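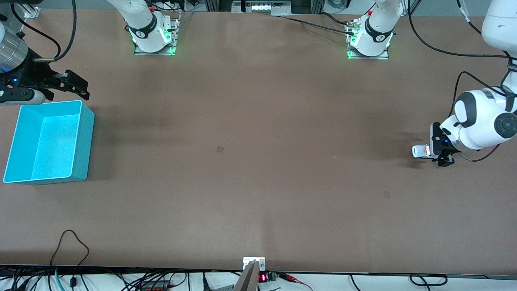 Kadlec extends vine weevil nematode range to unheated glasshouses

Kadlec has added a cold-tolerant grade to its vine weevil treatment range, intended for growers and home gardeners whose glasshouses, polytunnels and container displays stay unheated through spring and autumn. The product is sold as Poten and will replace the firm's existing spring pack when current stock runs out. The summer grade, Pirnon, stays on the list with no change to its formula or pack.

Both products contain live insect-killing nematodes in an inert powder carrier. They are mixed with water and drenched onto compost, where the nematodes seek out and enter weevil larvae. Neither has any effect on the adult beetles, which feed on leaf margins at night and leave the familiar notched edges on rhododendron, euonymus, bergenia and strawberry.

The difference between the grades is the soil temperature at which the nematodes remain active. Pirnon needs warm compost and has always been a poor choice outside the middle of the season. Poten uses a different nematode species, selected for movement in cool compost, and can be applied earlier in spring and later in autumn. Kadlec says the treatment should not be used on frozen or waterlogged compost, and that a soil thermometer pushed to root depth gives a better reading than the air temperature in the house.

Larvae do most of their damage between autumn and spring. Eggs laid in summer hatch into small, cream-coloured grubs with brown heads, which feed first on fine roots and later on corms, tubers and the bark at the base of the stem. Cyclamen, heuchera, primula and sedum in pots are often lost without warning. The plant wilts, is watered, does not recover, and comes away from the compost when lifted. By that stage the grubs are large and close to pupation, and a drench will protect neighbouring pots but will not save the one already affected.

Trials at the firm's Husitov nursery covered 739 potted plants, mainly heuchera and container strawberries, held under unheated glass from October. Pots were treated with Poten, treated with the older spring product, or drenched with plain water. At lifting in spring the roots were washed out and live larvae recorded for each pot. Kadlec says the Poten pots carried fewer live larvae than either of the other groups, with the clearest results in peat-free composts of open texture. Results in fine, tightly packed composts were more mixed, and the firm puts this down to slower movement of the nematodes through small pore spaces. The full trial data has not been published. A summary is being sent to trade customers with the new price list.

The trial also compared application methods. A watering can with a coarse rose gave even cover. Fine roses and in-line filters were found to hold back part of the dose, and the label now tells users to remove any filter with a fine mesh before application. Where a hose-end diluter is used, the mix must be stirred often, as the nematodes settle to the bottom of the container within minutes and the last pots in a run can receive far more than the first.
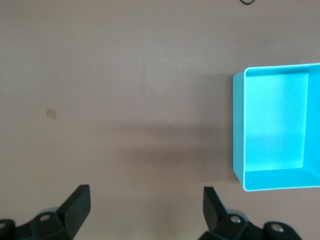

Can Poten be used in the same season as a chemical drench?

Only with a gap between the two. Some soil insecticides harm nematodes directly, and residues in the compost can shorten their working life. Kadlec advises users to check the compatibility table inside the pack and to treat with Poten first where there is a choice. Foliar feeds and most fungicides sprayed on the leaves are not a concern, provided run-off into the pot is slight.

Storage requirements are the same for both grades. Packs must be kept in a refrigerator, unopened, and used before the date printed on the outer sleeve. They must not be frozen. Once a pack has been opened the whole contents should be mixed and applied the same day; part-used powder cannot be resealed, because the nematodes dry out. Mixed solution that is left standing loses oxygen and should be applied within 2 hours.

Compost should be moist before treatment and kept moist for at least 2 weeks afterwards. Nematodes travel in the film of water around compost particles and stop moving when it dries. In hanging baskets and terracotta pots, which lose water quickly, a light watering immediately after the drench is advised to wash the nematodes down from the surface. Treatment in the evening or on a dull day is preferred, as direct sun kills nematodes left on top of the compost.

The label makes no claim for control in open ground at low temperatures. Kadlec says border soil is too variable in moisture and texture for the cold-grade rate to be set with confidence, and recommends that beds be treated with Pirnon in late summer, when young larvae are present and the soil is still warm. Heavy clay should be watered well the day before. Very dry sandy borders may need a second application.

Poten will be sold in two sizes. The smaller treats a collection of patio pots and comes as a single sachet with a measuring scoop. The larger, for nurseries and allotment societies, contains 39 sachets in an insulated carton and is supplied to order only. Sachets from the large carton may be split between users, but each must be kept chilled until the point of mixing, and the instruction leaflet should be copied and passed on with it.

Orders will be dispatched early in the week to avoid packs being held in warm depots. Customers ordering for autumn treatment are asked to state a delivery week when they order, as each batch is produced shortly before dispatch and surplus stock cannot be held. Packs that arrive warm should be placed in the refrigerator and inspected before use. A healthy product has a faint earthy smell when opened. A strong, sour or fishy smell suggests that the nematodes have died, and the pack should be returned for replacement.

The firm repeats its usual advice that a drench works best alongside simple checks. New plants should be knocked out of their pots and the rootball examined before they are placed under glass. Old compost from infested containers should not be reused for potting. Adults can be picked off by torchlight from late spring onwards, and may be found by day under pot rims, staging and capillary matting. Sticky barriers around pots or bench legs will catch some adults, which cannot fly, but must be kept clear of dust and fallen leaves to remain effective.

Poten goes on sale to trade customers in August and to gardeners by post in September. Remaining packs of the old spring product will be sold until their use-by date and will not be restocked.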